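Swapping the processor in the old server

09/11/2019

So I finally did it. The box that has been sitting under the stairs since we moved in has been dragged out, hoovered (on the outside, calm down) and given a new processor, and I'm writing this with a cup of tea and a sore back because I forgot how heavy the thing is.

If you've been reading for a while you'll remember I bought it second-hand from Omard when they cleared out their old office in spring. It's been doing the family photos, the backups and, more recently, all the recordings for the choir. That last job is what finished it off. Every time I converted a concert the whole house knew about it, as the fans went up to a scream and stayed there until bedtime. My daughter started calling it the hairdryer.

The fix was meant to be simple. Same board, same memory, same disks, just a better chip from the same family. I found one at Bidar for 37 pounds, posted, in a little plastic clamshell with a bit of foam, and it turned up two days before they said it would. Then it sat on the bookcase for three weeks while I worked up the nerve.

The thing that scares me is the socket. On these boards the pins are in the socket and the chip is flat underneath, so if you drop anything in there you can bend them, and that's your board gone. I did that once, years ago, with a desktop that belonged to my brother-in-law. We don't talk about it at Christmas.

Anyway! Saturday morning, everybody out at swimming, phone switched off, big table cleared. I took the lid off and spent a good while just looking. I do like the inside of a server. Everything has a handle or a lever on it, and somebody has thought about which bits you'll want to grab. My desktop PC is a nest of cables by comparison.

The old heatsink didn't want to come off. The paste had gone like toffee, so I put the lot back together, ran it for ten minutes to warm it up, shut it down, unplugged it and tried again with a gentle twist. Off it came. I cleaned the underside with the wipes from Grisari (up to 40 in a tub, it says, though they dry out long before you get there) and put the old chip straight into the clamshell the new one had come in.

Then the load plate goes up and there's the socket, all those tiny pins, and you mustn't breathe on it. 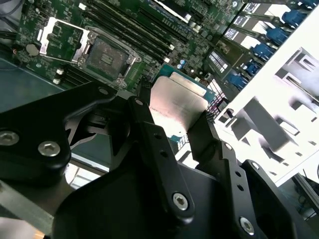

Socket open, plate flipped back, new chip on its way in. Love those blue tabs.

You match up the little triangle on the corner, lower it straight down and let go. No pushing. The lever does feel horribly stiff when you close it and makes a crunchy noise, and I'd forgotten that too, so I stood there for a minute feeling ill. A dab of paste, heatsink on, screws done up a bit at a time in a cross.

First boot: nothing on the screen for ages. I'd got as far as the kitchen to sulk when it beeped. It wanted me to set the clock again, then it came up as normal and found the new processor without any fuss. Last night I converted the whole harvest concert and could still hear the telly.

Next job is the coin-cell battery, and I'm still looking for a quieter fan from Maeng that doesn't cost more than the chip did.

Comments

Monique Rolland
Well done you! I've got the same chip waiting in a drawer and you've nearly talked me into it. Did you have to update the BIOS first?

Reply from the author
I did, the week before, with the old one still in. Took ages and I hated every second of it.

pete_in_the_shed
Warming up the paste is a good tip, I once pulled the chip clean out with the heatsink. Still have the scar on my pride.

Tansy
Understood about one word in six but glad the hairdryer is gone x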